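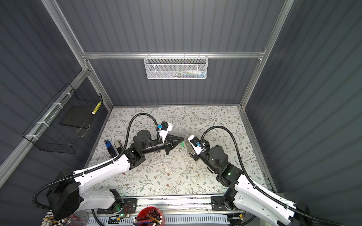

Home Forums Storage Workbenches New posts Search Log in

Wire baskets on aluminium rails: hooks or cable ties?

loan_dinh
I want to get the small stuff off my table. At the moment I have a white mesh basket on the crossbar at the back, full of odds and ends in blue, green and white, and a black mesh one on the left wall which is held on with cable ties. The black one has a flat black thing lying in it and the yellow and white striped stick at the end.

I'm happy with both places but I'm wondering whether to redo the ties. Hooks would let me lift the baskets off to sort them. Has anyone used the Tiltow hooks on extrusion? I have a budget of 30 and would like to spend less.

binta_okonkwo
Leave the ties. I had Tiltow hooks on a shelf rail for a year and every time I took something out the basket came up with it. Two ties at the top and one at the bottom and it stays put. If you need to clear it out, just tip it into a box.

h_tieu
I disagree with Binta. You can't tip out a basket that's tied to the wall, you have to pick through it by hand. Mine was tied and I never sorted it because it was a nuisance. I went over to hooks in May and I've been through it 3 times since then. The trick is to bend the hook closed a bit with pliers after you've hung it.

binta_okonkwo
If you bend it closed you need the pliers to take it off again. How is that better than a tie?

h_tieu
You only bend it a bit. It still comes off with a tug.

YolotzinB
Depends what is in it. Heavy bits, ties. Light bits, hooks. I'd worry more about the size of the mesh. Small pieces drop straight through the cheap ones, so I cut a bit of card for the bottom.

Also, where did you get the covering on the table? The one with the leafy vines and little brown flowers. I've been after something pale like that for a sideboard.

loan_dinh
It was an end of roll from Vũ, the fabric and homeware shop, pattern number 2541. They may not have it any more. I'd go for it again, although small brown things do get lost among the flowers.

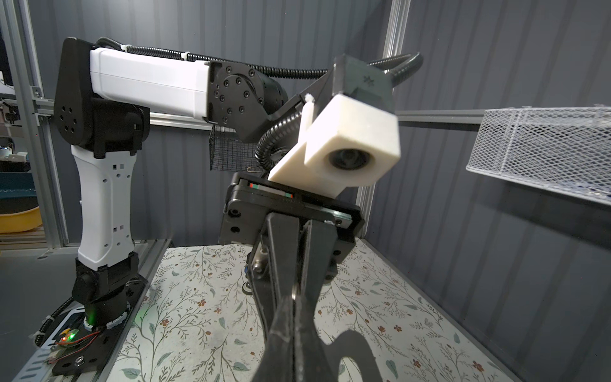
Dark mesh basket hanging on the far side, near the middle

tuoi_ta
If it were mine I would want it nearer the front. I don't like reaching across a table for things, I always knock something over with my sleeve. What do you keep in there that you need often?

loan_dinh
Not much. The flat thing mostly stays where it is. The white basket is the one I go into every day.

tuoi_ta
Then move the white one and leave the black one as it is.

h_tieu
Agree with that. Hooks on the white, ties on the black. Saves you buying a second pack as well.

binta_okonkwo
Fine by me, though I still say the white one will lift off in your hand. Kirnar do a hook with a little screw at the back that grips the rail. They cost more but they don't wander.

YolotzinB
Seconding Kirnar. Check the slot width before you order, I had to send a pack back.

loan_dinh
Thanks all. I'll measure the slot tonight and get the Kirnar ones for the white basket. The black one can stay on its ties for now.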